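Household Food Waste Programme, Zitberg District
Progress report to the Jusano Foundation, second reporting period (to the end of June)
Submitted by the Asamoah Centre

1. Purpose of this report

This report covers the second period of the grant awarded to the Asamoah Centre for work on household food waste in the Zitberg district. It should be read with the first report, which described recruitment, the appointment of staff and the baseline survey. Matters closed in the first report are not repeated. Points on which the Foundation's agreement is sought are listed in section 7.

2. Position at the end of the period

The programme remains within its overall budget. Delivery of the printed material and the household sessions has kept to the timetable in the grant agreement. The food diary exercise has not, and the revised dates are given in section 4.

The storage guide was printed in a run of 1000 copies, as agreed, and has been delivered by hand in the four wards covered by the grant. The second mailing, an invitation to take part in the autumn sessions, went to 1000 addresses in the same wards. Replies are still being received and will be reported when the list closes.

Sixteen household sessions were planned for the year. Eight have been held. The remaining eight are booked, with the exception of one in the northern ward for which the hall has yet to confirm an evening.

3. Household sessions

Each session lasts ninety minutes and deals with one subject: bread, dairy, leafy vegetables, cooked leftovers, or the reading of date labels. In the first period all five subjects were attempted in a single evening. Participants told us that this was too much to take in, and the change was made with the Foundation's approval.

The session on date labels has drawn the most discussion. Many participants had been treating "best before" and "use by" as the same instruction, and several said that they threw away eggs, yoghurt and hard cheese on the printed date without opening the packet. The session leader now begins with this point and returns to it at the end.

The bread session has been the hardest to fill. It was held twice in the afternoon and attendance was poor on both occasions. The third will be held at 6.30 p.m. to see whether a later start suits working households better.

Recipe cards are handed out at the close of each session. The first set was criticised for calling for ingredients which people would have to buy specially, and which would in turn be left over. The second set has been rewritten around what participants said they had in the cupboard already. A soup, a baked rice dish and two kinds of fritter have been kept. The chutney has been withdrawn.

4. Food diaries

Under the grant agreement, 300 households were to keep a written diary of discarded food for two weeks in spring and a further two weeks in autumn. The spring diaries were sent out three weeks late following a dispute with the first printer over the weight of the paper. The work was moved to a second printer and no additional cost was incurred.

The delay meant that part of the diary period fell within the school holidays, when household routines differ. We have considered whether the spring figures should be set aside. Our view is that they should be kept and clearly marked, and that the autumn diaries should run entirely within term. The analysis will treat households with children separately.

A number of the diaries which have come back are incomplete. The commonest gap is liquid waste, such as milk, gravy and the remains of tinned fruit, which people pour down the sink and do not think of as food. The autumn diary will carry a separate line for this. The weighing column will be made optional, with a choice of "spoonful", "portion" or "packet" for households without scales. Some precision will be lost, but we expect a better rate of return.

Data entry is being carried out by Sanora under the contract reported last time. A check of entries against the paper originals found errors in the coding of mixed meals, chiefly where a dish contained both meat and vegetables. Sanora has corrected the entries concerned and issued a revised note to its staff. A further check will be made before any figures are published.

5. Staffing

Tzu-hsuan Chang took up the post of programme officer at the start of the period and is responsible for the sessions, the diaries and contact with participating households. The administrative post remains part-time. The hours have proved sufficient except during the mailing, when temporary help was engaged for nine days and charged to the contingency line.

All session leaders hold a current food hygiene certificate. One leader has left the district, and her sessions have been shared between the others for the time being.

6. Expenditure

Printing and postage together are slightly below the budgeted sum, the saving on the guide having outweighed the increase in postal charges. Hall hire is above budget in the eastern ward, where the community room used last year has closed for repair and the alternative is more expensive. Ingredients and consumables are in line with the estimate. The full statement of account is supplied separately in the form required by the Foundation.

We do not ask for any increase in the grant. We do ask for permission to move the underspend on printing to hall hire.

7. Points for agreement

The Foundation is asked to agree the transfer between budget lines described in section 6; to agree the revised diary form, a draft of which has been sent to the grants office; and to note the later completion date for the analysis of the spring diaries.

8. Next period

Work in the coming months will centre on the remaining sessions and the autumn diaries. A short follow-up questionnaire will be sent to everyone who has attended a session, asking which changes they have kept up at home and which they have dropped. The draft has six questions and has been tried out on staff.

Storage habits will receive more attention than in the first half of the programme. Comments made at the sessions suggest that a good deal of food is lost through being out of sight, at the back of a shelf or beneath newer shopping. The revised guide will include a page on the layout of cupboards, worktops and refrigerators, with advice on moving older items to the front when shopping is put away.
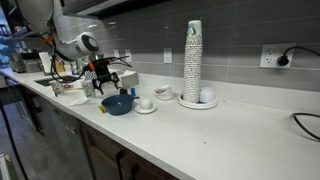
The page will also cover potatoes, onions and bread, on which the first guide gave conflicting advice. The text will be sent to the Foundation for comment before printing. The third report will follow at the close of the autumn diary period and will include the first comparison between the two sets of diaries.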